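Sorting soft plastics after unpacking

Aurelio Chávez
Moved in October and I've still got a pile of bubble wrap and coloured plastic bags on the table. Can any of it go in the kerbside recycling?

Plilleck
No. Bags jam the sorting machines. Keep the bubble wrap for posting things.

Vendberg
Check your council's website, they all differ. I sort mine on the table first, paper apart from plastic. 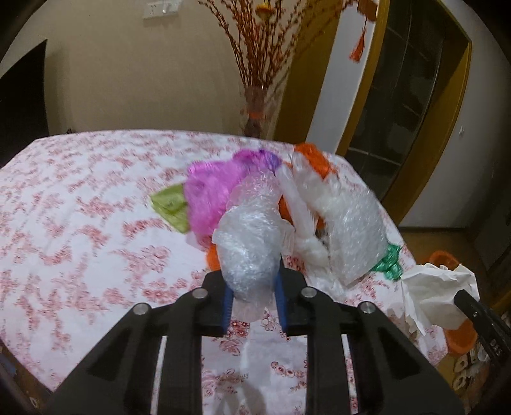
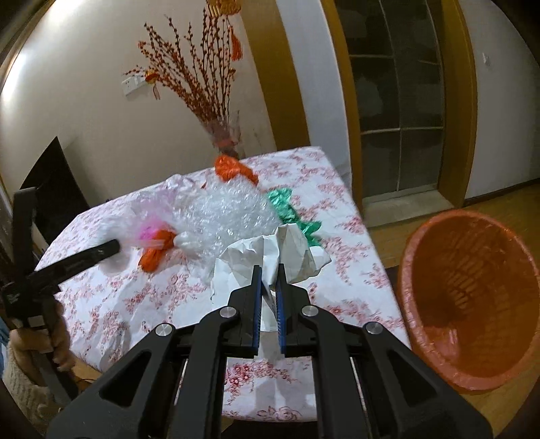
Related: Where to drop off foam packaging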